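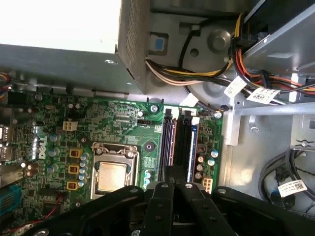
A Dell motherboard and a power supply unit. The processor is in its socket, with no cooler installed.

Preparing Desktop Computers for Disposal or Reuse

Print this page | E-mail this page

This guidance is for staff of the Filham site who have charge of desktop computers that are no longer needed. It sets out how to withdraw a computer from use, how to remove the parts that must be handled separately, and how to hand everything over to the Equipment Store. Laptops, printers and laboratory instruments are covered by separate guidance.

Before you begin

Check that the computer appears on your department's equipment list. If it does not, ask the Store to add it before any work is done. A machine cannot be collected without an entry on the list.

You will need:

a cross-head screwdriver
an earthing wrist strap
a set of anti-static bags, in two sizes
a soft pencil and a sheet of adhesive labels
Form 688 (Withdrawal of Equipment), one copy for each computer

Work on a clear table with good light. Do not work on carpet. Food and drink should be kept away from the table at all times.

Step 1. Save any files that are still needed

Ask the last user of the computer to confirm in writing that their files have been copied to the shared drive. Where the last user has left, the head of department should give this confirmation. Licensed software should be signed out on the Radau licence register so that the licence can be used on another machine. Allow one full working day for the register to update.

Step 2. Disconnect and open the case

Shut the computer down in the usual way and switch it off at the wall. Remove the mains lead first, then all other leads. Press the power button once and hold it for five seconds to clear any remaining charge.

Most desktop cases on the site open with a side latch or with two screws at the rear. Put on the wrist strap, clip it to bare metal on the case and remove the side panel. Keep the screws together in a small bag and tape the bag to the panel.

Step 3. Remove the storage drive

All storage drives must be removed, including drives that are known to be faulty. Unplug the data cable and the power cable from the drive — pull on the plug, never on the wire — and slide or unscrew the drive from its bay. Some machines hold a second drive beneath the first. Others have a small flat drive fixed directly to the motherboard with a single screw.

Write the equipment number on a label, fix the label to the drive and place the drive in an anti-static bag. Enter the drive's serial number in Part B of the form. Drives are to be carried to the Store by hand and must not be sent through the internal post.

Step 4. Separate the remaining parts

This step applies only where the Store has marked the computer for parts. Computers marked for reuse should be closed up again at this point, and you should go to Step 5.

Memory modules: press down the clips at each end of the slot and lift the module straight out. Hold it by its edges.

Cooler and processor: loosen the cooler screws a little at a time, moving from corner to corner, and lift the cooler away with a gentle twist. The processor may be left in its socket with the load plate closed. This protects the contacts and is the Store's preferred arrangement for boards held as spares.

Motherboard: note the maker and model in Part C. Unplug every cable, remove the fixing screws and lift the board by its edges. Do not bend it and do not stack one board on another without packing between them.

Power supply: unscrew the unit from the rear of the case and tie its cables together. The casing of a power supply must never be opened. Parts inside can hold a dangerous charge long after the unit has been unplugged.

Coin battery: remove it from the board if the board is going for recycling. Tape over both faces and place it in the red battery tub. Leave it in place if the board is to be kept.

Step 5. Pack and label

Use the grey Nitano crates supplied by the Store. Place heavier items at the bottom and keep cables in a separate crate. No crate should be filled above the line marked inside it. Each crate needs a label showing the department, the equipment numbers and the date of packing.

Step 6. Arrange collection

Send the completed form to the Store and keep a copy. Collections are made from ground-floor rooms only. Parts for recycling are passed to the contractor, Diekmann, and a receipt is returned to the department, usually within ten working days. File the receipt with your copy of the form.

If a drive is found to be missing at any stage, stop work and telephone the Store on extension 2153 without delay.

Page last revised 2018-05-15

Equipment Store, Filham | Room 504 | Extension 2153 | Copyright Filham Estates and Equipment Services | Back to top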